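Home / Reviews / Kitchen Surfaces / Cornier Stone Care Kit

Cornier Stone Care Kit: six months on a marble counter

Posted December 28, 2019

The Cornier kit comes in a flat cardboard box with a spray bottle of daily cleaner, a smaller bottle of sealer, a tub of polishing paste and two cloths. I paid 85 dollars for it in June, a few weeks after we had the counters put in. The fabricator had sealed the stone before it left the shop but told us to plan on doing it again ourselves, and he had no strong feelings about which product to use.

I had used Tarketti sealer in our last house, on a small bathroom vanity. It worked well enough, but the smell stayed for two days and the bottle leaked in the cabinet. The Cornier sealer is water based and has very little smell. I opened one window and that was plenty.

Application is simple. You clean the counter, leave it overnight, wipe the sealer on in overlapping strips and let it sit. The instructions say to buff off whatever is left on the surface after 40 minutes. I would check sooner than that. On the stretch next to the stove it had already started to haze, and I had to go back over it with a damp cloth and a lot of elbow. The second coat went on faster and I had no trouble with it.

Dark marble is a different job from white marble, and most of the reviews I read before buying were written by people with white counters. On white stone you worry about coffee and turmeric. On brown stone with pale veins, oil is less of a concern to the eye, but every water ring and every streak of cleaner shows up when the light is low.

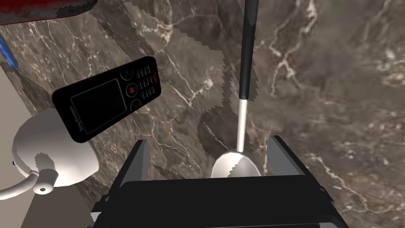

Issue 90

The daily cleaner is the part of the kit I like best. It dries without streaks if you use a small amount. Two sprays will do the length of the counter by the sink. If you soak the surface, you will be wiping for a while. I have gone through almost 300 milliliters since the summer, and refills are easy to get.

The sealer has held up well. I still do the water test every few weeks – a few drops left on the stone for ten minutes – and there is no dark spot when I wipe them away. The one exception is the area around the faucet, where it gave out in October and needed another coat.

I was less happy with the polishing paste. It is meant for dull spots and light etching. We had one etch mark from a cut lemon and another from a jar of pickles. The paste took most of the lemon mark out. The pickle ring is still there, and rubbing at it left a patch that is shinier than the stone beside it. Rivadeneira sells a powder that a neighbor in Zustencombe had better luck with, though I have not tried it.

The cloths are fine. One has started to shed at the hem after washing.

A sealer does not stop etching, and the box could be clearer about this. Acid marks the polish whether the stone is sealed or not, so you still need a cutting board and you still need to wipe up vinegar right away.

Pros: low odor, streak-free cleaner, sealer lasts in most areas

Cons: weak polishing paste, vague instructions, price

I would buy the sealer and the cleaner again, separately, and leave the paste on the shelf.

Rating: 4 out of 5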